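Washing up by hand, and other things I learned in Irnomham

19 October 2021

When I moved to Irnomham in August, the flat had no dishwasher, and I decided to live without one. I will try to explain how it goes.
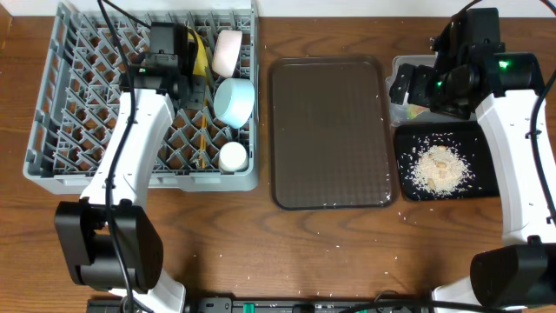
Getachew Degefa wrote to me after my last post that I should stop being romantic and buy a small machine, because water is not free and my evenings are not free either. He may be right about the evenings. I still want to defend my habit a little.

In my parents' home we washed everything in two bowls, one with soap and one with clean water. In Bonthorpe, where I rented before, there was a machine and I became lazy. Cups waited inside it for two days and I always missed the one I wanted. Now I own fewer things and I wash them directly after the meal.

The water here is very hard. It leaves white marks on the glasses, and for the first weeks I thought I was rinsing badly. My neighbour told me to put a spoon of vinegar in the last bowl, and this helps. I do not use it on the old coffee pot from my aunt, only on glass.

I also changed the order. First glasses, then cups, then plates, and the pans at the end when the water is already ugly. Wooden spoons I never leave in the water – I did it once and one of them split along the handle.

Then comes the drying. I was taught that a cloth is necessary, but my kitchen cloths were always damp, so now I let the air do most of the work and use the cloth only for knives. In winter I will perhaps change my opinion, as the kitchen window does not close well.

Getachew says he will ask me again in spring. Until then I am saving for a better bicycle, and the dishwasher must wait behind it.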